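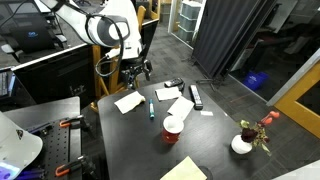 Zubaida Yousafzai wrote in to ask why a gripper would let go of a part when the controller log shows no fault at all. Short version: the log was recording the command, and the fingers were doing something else.

Our pick-and-place routine on the Perron cell is simple. Close, wait, lift, move, open. The wait was set to 1000 ms, and the lift started when the timer ran out, whether or not the grip was confirmed.

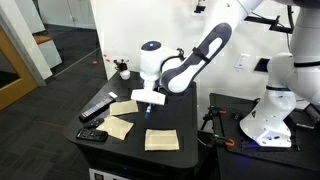 Slow closes had always fit inside that window. After the July update they stopped fitting – the new driver retries a lost packet up to 4 times before it reports anything, and each retry holds the close command back.

Gayan Sultana pulled the raw traffic and found 507 late closes. Most were late by very little. A few were late enough that the arm was already rising.
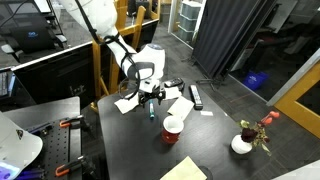

Raising the timer to 2000 ms hid the problem for a day, and I should have left it out. The change we kept reads finger position and motor current before the lift is allowed. If either is out of range, the arm holds still and the cell raises a stop.
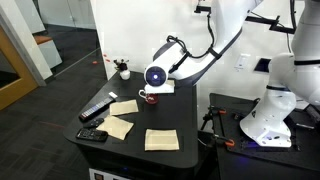 The stop has to be cleared by hand at the panel. Remote reset is disabled until Hubert Frei has gone through the retry code.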